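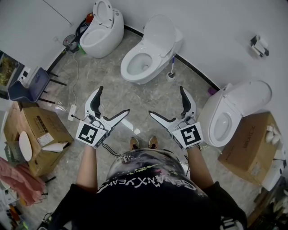

Toilets along the curved white wall, gray marble-pattern floor tile.

Ticket: Backing tracks drift behind click during first dance medley
Product: Zatarix playback, desktop version
Opened by: Kolbrún Þórarinsdóttir, Eyvindsson Wedding Orchestra
Opened: Feb 18, 2018
Status: Closed, workaround accepted
Priority: High

Problem as reported

We are a ten-piece wedding band with strings and percussion on tracks. Zatarix plays a stereo track, a click and spoken cues from one laptop into a Virska 24 rack mixer over USB. Click and cues go only to the in-ear packs (Zendach, six channels). At last night's reception the track and click were together at the top of the first dance medley and clearly apart by the second song. The drummer followed the click, the horns followed the strings. We faded the tracks after the second chorus and finished without them.

The library has 234 songs. The fault has only shown up in medleys. Single songs played before and after it in the same set were fine.

Already tried:
Restarted the laptop between sets.
Swapped the USB cable.
Raised the buffer from 128 to 256 samples.
Played the medley from the built-in headphone jack at home. No drift.

Reply 1, Zatarix support

Please send the following:
1. The session log for the night of the fault.
2. Sample rate of the Virska, read from its front panel, not from the computer.
3. Sample rate of each file in the medley.
4. Whether "Match device rate" is on under Playback settings.

Please leave the buffer at 256 for now.

Reply 2, Kolbrún Þórarinsdóttir

Log attached. The Virska reads 48 kHz. "Match device rate" is off. It was off when we got the laptop and I have not changed it.

Medley files:
Strings and percussion, part 1: 48 kHz
Strings and percussion, part 2: 44.1 kHz
Strings and percussion, part 3: 48 kHz
Click, full length: 48 kHz
Cues, full length: 48 kHz

Part 2 came from a different arranger. The bride's family asked for that song late and we bought the stems separately.

Reply 3, Zatarix support

The log has a resampler start at the part 2 boundary, followed by repeated buffer corrections on the stereo track only. The click and cue lanes are not resampled and show no corrections. By the end of part 2 the track is 74 ms behind the click. This agrees with what your players heard.

The headphone test does not reproduce it. With the built-in output selected, every lane goes through the system mixer and all of them are delayed together.

Please test in this order, with the Virska connected and the Zendach transmitters off:
a. Play the medley as is. Record track and click to separate channels.
b. Turn on "Match device rate", restart Zatarix, play again.
c. Convert part 2 to 48 kHz, turn "Match device rate" off, restart, play again.

Reply 4, Kolbrún Þórarinsdóttir

Tested in the rehearsal room.
a. Drift present. Starts in part 2, does not recover in part 3.
b. Less drift, still audible. One click dropped at the join between parts 2 and 3.
c. No drift. Played it four times.

Repeated c with all six Zendach packs switched on and the horns playing. No change.

Two questions. Why does part 3 not snap back if it is 48 kHz? And can Zatarix warn me when files in a medley do not match? I have another reception with 250 guests coming up and I don't want to open every file by hand.

Reply 5, Zatarix support

On the first question: inside a medley, lanes are aligned once, at the first downbeat. Any offset picked up in one part is carried into the next. Single songs are aligned every time they load, so the offset never has time to become audible.

On the second: there is no warning in your version. There is a library report. Open Library, Reports, File formats, and sort by the rate column. Anything other than 48 kHz should be converted before it is used in a medley. Keep the original files in a separate folder outside the library path, or the scan will list both copies.

The dropped click in test b is logged separately as a defect. Leave "Match device rate" off until it is fixed.

Reply 6, Kolbrún Þórarinsdóttir

Ran the report. It lists 3,550 files, counting old stems and alternate keys. Nineteen are at 44.1, mostly from the same arranger. Converted all of them and rescanned. Two had lost their count-in markers after conversion and I put those back by hand from the charts.

Played the medley and the dinner set from start to finish through the Virska. Track and click stayed together. Buffer is still 256, monitoring delay is acceptable to the singers.

OK to close. Please note on the defect that we would like lanes realigned at each part, at least as an option.

Closing note, Zatarix support

Cause: mixed sample rates within a medley, with resampling applied to the stereo track lane only.
Workaround: convert all medley files to the mixer's rate.
Request for realignment at part boundaries added to the list for the July release. No commitment on inclusion.
Count-in markers lost on conversion: not reproduced here. Reopen with one of the two original files if it happens again.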